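Zuletzt aktualisiert: 25. Dezember 2021
von Mélanie Boychuk

Vorräte in Gläsern: So bleibt der Überblick

Seit ich meine Vorräte umfülle, koche ich lieber. Das klingt übertrieben, stimmt aber! Früher standen bei mir offene Tüten mit Wäscheklammern im Schrank, daneben drei angebrochene Packungen Puderzucker und irgendwo ganz hinten ein Rest Speisestärke, den ich längst nachgekauft hatte. Heute mache ich die Tür auf und sehe sofort, was da ist und was auf den Einkaufszettel muss.

Angefangen habe ich im September mit einem einzigen Regalbrett, und das würde ich jedem so empfehlen. Wer gleich die ganze Küche ausräumt, steht abends zwischen Mehltüten und hat keine Lust mehr. Ein Brett schafft man dagegen gut an einem Nachmittag, mit Abwischen und allem Drum und Dran.

Welche Gläser?

Durchsichtig sollten sie sein, alles andere ist Geschmackssache. Ich nehme kleine Gläser für Salz, Zucker, Natron und Backpulver und höhere, schmale Behälter für alles, was in größeren Mengen da ist. Gerade Wände sind praktischer als bauchige, die Gläser stehen dichter und man kommt mit dem Löffel bis in die Ecken. Alte Marmeladengläser gehen wunderbar! Den Geruch im Deckel bekommt man weg, indem man ihn über Nacht mit etwas Natron und Wasser stehen lässt und am nächsten Tag heiß ausspült.

Vor dem Befüllen müssen Glas und Deckel völlig trocken sein. Ich stelle sie nach dem Spülen kopfüber auf ein Geschirrtuch, drehe sie nach einer Stunde um und lasse sie dann offen bis zum nächsten Morgen stehen. Im Winter lege ich sie gern auf ein Handtuch in die Nähe der Heizung.

Umfüllen ohne Kleckern

Für Pulver rolle ich einen Bogen Backpapier zum Trichter, die Spitze so weit abgeschnitten, dass ein Daumen durchpasst. Plastiktrichter verstopfen bei Puderzucker ständig. Das Glas auf einen tiefen Teller stellen, langsam schütten, zwischendurch leicht auf den Tisch klopfen - dann setzt sich der Inhalt und es passt erstaunlich viel mehr hinein. Ganz voll mache ich die kleinen Gläser trotzdem nie, denn der Messlöffel braucht Platz.

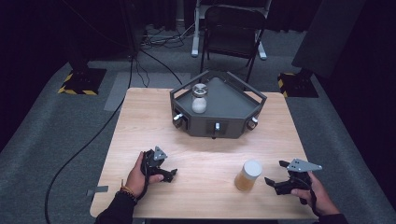 Beim Honig gehe ich anders vor. Der kommt bei mir aus einem großen Eimer und wird in kleinere Gläser abgefüllt, am liebsten dann, wenn er schön weich ist. Ist er fest geworden, stelle ich den Eimer in ein lauwarmes Wasserbad und warte. Nicht auf den Herd damit, auch wenn es schneller geht! Den Rand des Glases wische ich mit einem feuchten Tuch ab, bevor der Deckel draufkommt, sonst klebt er beim nächsten Öffnen bombenfest.

Sitzt ein Deckel doch einmal fest, hilft ein breites Gummiband, einmal um den Rand gelegt. Damit hat man sofort Griff. Bei Schraubdeckeln aus Metall reicht oft schon heißes Wasser, kurz darüberlaufen lassen und dann drehen.

Beschriften, und zwar richtig

Salz, Zucker und Natron sehen sich im Glas verflixt ähnlich, und einen gesalzenen Rührkuchen backt man nur einmal im Leben. Ich schreibe auf Malerkrepp, das hält gut und lässt sich ohne Kleberreste abziehen. Aufs Etikett vorne kommt der Name, auf den Boden das Haltbarkeitsdatum von der Packung. Bei Reis und Hülsenfrüchten notiere ich auch die Kochzeit, für meine roten Linsen sind das 14 Minuten.

Von Branislav Michalík kam per Mail der schöne Hinweis, man könne auch mit einem wasserfesten Folienstift direkt aufs Glas schreiben. Habe ich ausprobiert - klappt prima, und mit etwas Spiritus auf einem Lappen geht die Schrift wieder ab. Auf Kunststoff würde ich es erst an einer unauffälligen Stelle testen.

Wohin damit?

Dunkel, trocken und nicht direkt über dem Herd. Was täglich gebraucht wird, steht bei mir in Griffhöhe, Backzutaten wohnen eine Etage höher. Neue Ware kommt nie auf die alte obendrauf: erst den Rest in eine Schüssel kippen, Glas ausspülen und trocknen lassen, das Neue einfüllen und den Rest zum Schluss wieder obenauf. Dann wird er auch zuerst verbraucht.

Gegen Klumpen im Salz gebe ich ein paar Reiskörner dazu. Brauner Zucker will es genau umgekehrt, der wird mit einem Stückchen frischer Apfelschale über Nacht wieder herrlich locker. Die Schale am nächsten Tag unbedingt herausnehmen!

Als Nächstes nehme ich mir das Gewürzfach vor. 100 Gramm Kreuzkümmel habe ich dort neulich entdeckt, dazu zwei angebrochene Tütchen. Rezepte sind herzlich willkommen.

Kontakt | © 2021 Mélanie Boychuk | Nach oben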